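# 4. Fitting and levelling the Troltari desk frame

Read this section in full before starting. Two people are needed for steps 6 and 7. The Welteck control box is covered in section 5.

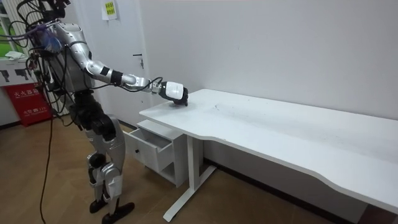
## 4.1 Before you start

Choose the final position of the desk first. The frame can be moved once assembled, but the feet must be levelled again each time.

- Leave a gap of 40 mm between the rear edge of the desktop and the wall.
- Keep the desk clear of radiators and window sills through its full height range.
- Check that a wall socket is within reach of the mains lead with the desk fully raised. Do not use a coiled extension lead.

Tools required: 5 mm hex key (supplied), cross-head screwdriver, tape measure, spirit level of 300 mm or longer.

**Caution:** Do not use a powered driver on the desktop screws. The pilot holes are 18 mm deep and strip easily.

## 4.2 Assembling the frame

1. Lay the desktop face down on a blanket or on the flattened packaging.
2. Slide the two cross rails into the centre bracket. The stamped arrows must point the same way.
3. Set the rail width to suit the desktop and tighten the four locking bolts by hand only.
4. Fit one leg to each end of the rails. The motor housing faces inwards on both legs.
5. Fix the side brackets with the short screws from bag B. Tighten the locking bolts from step 3 fully once all the screws are in.
6. Attach the feet. With one person at each end, turn the desk on to its long edge, then lower it on to its feet. Lift by the frame, never by the desktop.
7. Move the desk to its final position. Lift it clear of the floor – dragging will bend the adjusters.

**Note:** Giltstead desktops made before the current pattern have a second row of pilot holes. Use the outer row.

## 4.3 Levelling

1. Screw all the adjusters fully in.
2. Place the spirit level along the rear edge and raise the lower side until it reads true.
3. Repeat from front to back at each end.
4. Press down on each corner in turn. If the desk rocks, extend the adjuster that is not touching the floor by a quarter turn and check again.

On carpet, repeat this check after a week's use.

## 4.4 Cable tray

The Van Dijk tray is supplied separately and clips to the rear rail. Allow enough slack for the full travel of the desk and fix each lead with the ties provided, 22 cm apart. Leads must not pass between the leg and the side bracket.

**Caution:** Disconnect the mains lead before fitting or removing the tray.

Section revised March 23, 2022. Corrections to Esko Saarela, technical documentation.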